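Gertraud Koller has had the same robot in her care for nine years, and she talks about it the way some people talk about an old car. It is called Rolla, it lives at Lirkik, and on the Thursday I visited she had the tea made before I had my coat off.

"Everybody wants to hear about the driving," she told me, "and I always end up talking about the doorways." Rolla spends its days going from room to room, so each February she takes it through the simulated apartment again, one threshold after another, and sets the turning speeds fresh. "Parquet on one side, carpet on the other. In the model you have to give each floor its own friction, and if you are lazy about it — and I have been lazy, believe me — the real wheels will tell you." 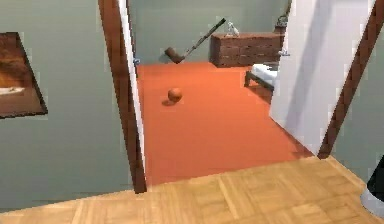
She keeps the figures in a paper notebook as well as in Min, the program that runs the checks. A full round is 36 runs, and she likes to sit through every one with her knitting. "My colleagues say I could let it go overnight. Well, I could! But then I'd only see the score in the morning, and a score of 80 doesn't say where it hesitated."

Furniture is her other great subject. Chair legs, she says, are far worse than walls, being so thin, and she cleans the range sensor with a soft cloth before blaming anything else. 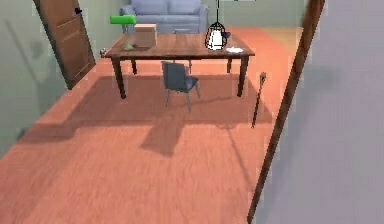 The simulated apartment, with the table and chair near the middle of the room.

I asked what goes wrong most often on the machine itself. "The left wheel bearing," she said at once, and went to fetch an old one from a drawer so that I could turn it in my fingers and feel the grit. She changes the pair together and then repeats the doorway runs from the start.

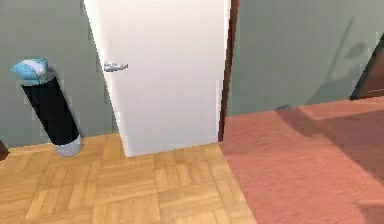
Disico, Issue 36, page 9

"It's a patient sort of job," she went on, filling my cup again. "You turn one setting a little, you watch, you write it down." The next round was due to start at two, and she had already found her glasses.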